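A Morning at the Contrast Plant

7th June
By the Plovden desk

The Hepburn works makes the stuff that goes into your arm before a scan. Strictly, it makes the stuff that goes into the stuff, and our guide corrected us on the point before we had our badges on. The finished injection is filled and sealed elsewhere. What leaves Hepburn is a white powder in a drum, and the powder is what we had come to Plovden to admire.

The open day is held every June and is meant for people in the trade, which this year meant hospital pharmacists, a few buyers, two students and me. We were given overshoes, hairnets and a safety talk with a video. The video's main lesson was that one should hold the handrail. I held the handrail all morning and can report no injuries.

First stop was the raw materials hall, where gadolinium oxide arrives and waits to be tested. Loose gadolinium is not something you want wandering around a patient, so the whole business of the plant is putting each metal ion inside a larger molecule that grips it and carries it out again through the kidneys. The molecule is called a chelating agent, from the Greek for claw. We were told about the claw in three separate rooms.

The reactor hall is the part everybody wants to see, and it consists of large closed vessels with chemistry going on inside them where you can't look. The biggest holds 1,000 gallons. Our guide patted it like a horse. The batch we had come to watch was at the hold stage, during which it sits at a fixed temperature and a fixed pH and an operator checks that it is still sitting there. We watched it sit. One of the students asked what would happen if the pH drifted, and was told that it doesn't.

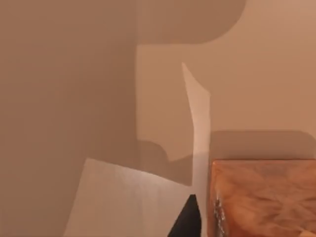

After the hold comes the free metal test, and for me it was worth the drive. A sample is drawn and titrated with a dye that changes color if any gadolinium has escaped the claw. If it has, more chelating agent goes in and everyone waits again. The analyst who showed us the method was plainly the only person in the building who could stop a batch, and she had the calm of someone who has done it. She let us each try an old training sample. I overshot mine so badly that it was poured away without comment.

Then crystallization, filtering and drying, all behind glass. The dryer was made by Truvgate and is apparently a sore subject, having been out of service from October until well into the spring. Its replacement seal has a binder of its own.

Speaking of binders, the records room holds the paperwork for every batch, and a single batch runs to 124 pages. I asked if this was going to be done on a computer. It is done on a computer. It is then printed.

Lunch was sandwiches in the training room, followed by a talk from Atlow, who supply the purification resins and had brought slides. I learned a good deal about resin bead size. The questions afterward lasted longer than the talk, mostly from one table of pharmacists who wanted to know about shelf life and were going to keep asking until somebody told them.

Practical notes for anyone going next year. Parking is at the north gate, whatever the invitation says. Wear flat shoes, as the overshoes won't go on over anything else. Groups are capped at 5, so book early if you want the reactor hall before lunch. The gift bag contains a pen and a small plastic model of the molecule. Mine lost its gadolinium in the parking lot.

Recent items
Shelf life labels: what the dates mean
Two days at the Plovden supplier fair
Resin prices, spring roundup
Letters: more on drum liners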